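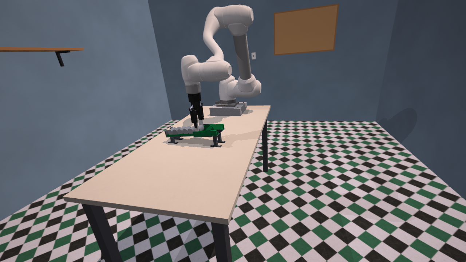
The Pyo arm at the green ramp, in the simulator

Arm knocks the next piece when it picks from a feed ramp – how do I stop it?

Asked April 17, 2023

I'm building a little pick station in our shared workshop and I'm trying to get it behaving in simulation before I bolt anything down. The arm is a Pyo with a two-finger gripper, and the ramp is my own design: narrow channel for the queue, then it opens out into a wider tray. The pieces are rounded and sit packed up against each other in the channel.

My trouble is the one at the front. The fingers come straight down where the channel meets the tray, and about half the time the lift drags the second piece up with it. I've dropped the speed from 319 to 100 (whatever units Naster uses, the manual doesn't say!) and it's a bit better but painfully slow. Is it my gripper angle, or is the ramp just wrong?

Answer 1

Try turning the wrist 90 degrees so the fingers close across the channel. If one finger has to squeeze in between two pieces it'll shove the queue every time. You'll need to check they clear the side walls, mind.

Also don't lift straight away – slide the piece a little way into the wide bit first, then go up. I did this on my Danico feeder and could put the speed back to where it was.

Answer 2

Friction settings. Mine were all on default and everything stuck together like toffee.

Answer 3

Agree with the slide, that's what the tray is good for. I'd leave friction till last though, or you'll end up tuning the sim to hide a problem the real ramp still has. There's a Stulby thread on escapements (little gates that hold the queue back) if you fancy printing one. Mine's on version 232 or so it feels, but it does work.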